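Cell upkeep: progress since the last report
Prepared for Amanuel Belay by Hawi Weldu

You asked for a plain account of where the upkeep money went. Of the 800 set aside for the arm cell, 700 is spent, most of it on spare fingers and a replacement cable. I can defend the cable. The fingers I am less sure of, as Rikis sold us a full set when we had asked for one pair.

Mitiku Habte re-strapped the cable in October and redid the wrist bolts to the Walter torque sheet. He reports fewer stops. I have his log, which covers 56 runs, and 7 of them ended in a stop. The old log was kept so badly that I can't say whether that is an improvement, and I'd ask you not to quote it as one.
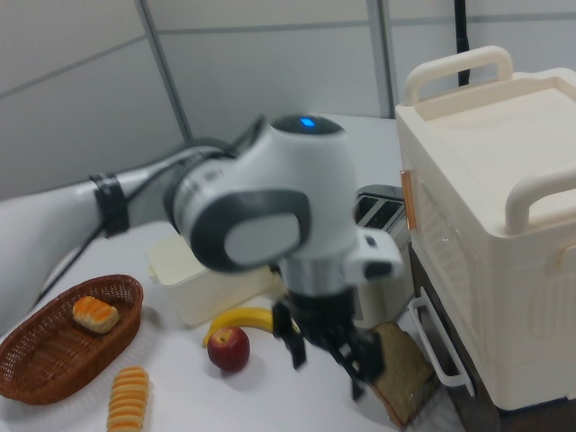
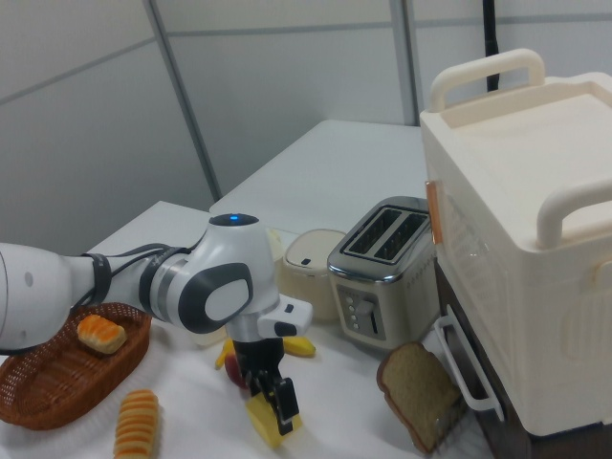 The arm at the toy food table, with the fingers on the cheese wedge in the second picture.

Finger alignment is still checked by eye. Emília Matoušek wants a proper gauge and has a quote from Flakier. I think the price is high and the claimed time savings are guesswork, so I have not signed it. She disagrees, and her note is attached.

Still open: the grip force drifts over a long morning, and Berhe's explanation (a warm gripper motor) has not been tested. Letay Derese will log the motor temperature before we buy anything else. The unspent 100 stays where it is until she reports.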